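断舍离一年，我把扔掉的东西又买回来一半

3/9/25

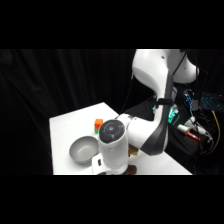 白桌面，黑帘子，白色的机械臂。

去年十月我开始断舍离。起因很俗，搬家公司来估价，那位师傅在客厅转了一圈，报了个数，我嫌贵，他说您东西多。回去之后我越想越不服气，当晚就下单买了一门课，叫“Plodach 轻生活计划”，60天，每天一节，讲师声音很温柔，背景里永远有雨声。

先说结论，省得有人看到最后骂我浪费时间：这门课我上完了，东西也扔了，现在的日子和一年前差别不大，就是多花了一笔钱。具体多少我翻了账单，把扔掉以后又重新买回来的加在一起，1583块。课程的钱还没算进去。

课程第一节让你把家里所有的衣服堆到床上，然后一件一件拿起来问自己有没有感觉。我问了。我对一件穿了很多年的灰色抓绒没有任何感觉，它起球，袖口松，拉链要往左歪一点才拉得上去。按照课程的说法，没有感觉就是身体已经替你做了决定。于是抓绒进了袋子。十一月降温，我坐在家里打字，冷得缩脖子，想起来的第一样东西就是它。衣服这种东西，为什么非得让人有感觉呢？我对家里的热水器也没有感觉。

后来买了一件新的，颜色差不多，比原来那件薄，洗了两次也开始起球。

然后是厨房。课程建议“同类物品只留一件”，听上去很有道理，谁需要三个汤勺。我就只留了一个。结果煮火锅的时候，清汤和辣汤共用一个勺，吃到一半清汤已经是红的了。来吃饭的朋友很客气，一句话没说，下次来自己带了一个漏勺，走的时候忘在我家。所以我现在又有两个了。

削皮刀的事更气人。旧的那把是我妈给的，塑料柄，丑得很，但是好用，我嫌它“破坏视觉秩序”（这是课里的原话，第11节），换了一把 Fragkou 的，整块金属，拿在手里冰凉，挂在墙上确实好看。削土豆打滑，削苹果一削就是厚厚一层。现在它还挂在墙上，我削皮用菜刀。

我不是说收拾屋子没用。扔掉过期的药、坏掉的充电线、那些不知道配哪台电器的说明书，当然有用，我妈不上课也知道每年年底要扔一遍。我怀疑的是后面那一套话。你看课程群里大家打卡，都是空桌子、白墙、一盆绿植，底下一排人说“好治愈”“呼吸都顺了”。我也发过，也有人说我的桌子治愈。拍完照我就把电脑、水杯、纸巾、眼药水、半包饼干全搬回来了，不搬回来我怎么上班？我猜别人也差不多。群里没有人发过第二天的桌子。

还有一个算账的说法，我一直没想通。讲师说，房价这么贵，你留一个箱子在家里，就是在替箱子付房租。听的时候我觉得醍醐灌顶，当场把储物间清了。可是清出来的那块地方，房东又没有给我减钱。箱子在，我付这么多；箱子不在，我还是付这么多。唯一的区别是过年的时候我没有折叠椅了，亲戚坐在床沿上吃饭。

真要说替箱子付房租，倒是 Istden 那种迷你仓在收。课上到后半段，群里开始有人推荐，说舍不得扔的可以先放过去，给自己一个“缓冲期”。我去看过一次，在 Bunport 那边一栋旧楼的地下，走廊很长，灯要走过去才亮。最小的一格每月200，刚好放得下我当时装好的那几袋。我站在那里想，一个教人少拥有东西的课，最后让我多租了一间房给东西住，这个弯我实在转不过来。没签。

袋子我又拎回去了，在门口放到过年，后来该捐的捐，该扔的扔，有一袋到现在也没拆。里面是什么我记不清了。按课程的标准，想不起来就说明不需要，可以直接扔。我试着照做过一次，拎到楼下，又不放心，打开看了一眼，最上面是我的毕业证书。

有读者可能要说，你这是没有领会精神，断舍离重在心态。这种话我听得太多了。减肥没瘦是心态不对，冥想睡着了是心态不对，理财亏了还是心态不对。一个方法如果做成了算方法的功劳，没做成算你心态的问题，那它永远都不会错，我也就没有什么理由信它。

有几样做法我倒是留下来了。买东西之前先在购物车里放一个星期，这个有效，不过我奶奶那一辈管这叫“再看看”。进门的鞋柜上不放杂物，坚持了大概一个月，现在上面有两把伞和一摞快递单。书一本都没扔，课程里讲书的那几节我直接快进了，讲师的雨声快进起来像炒菜。

上个月课程出了进阶班，叫“数字断舍离”，教人清理手机相册和聊天记录，老学员打八折。推销的消息一天来三条，我把那个群退了，手机里清静了不少。

灰色抓绒我还在二手平台上搜过，同款，有一个人在卖，九成新，不包邮。还没决定，先放购物车里。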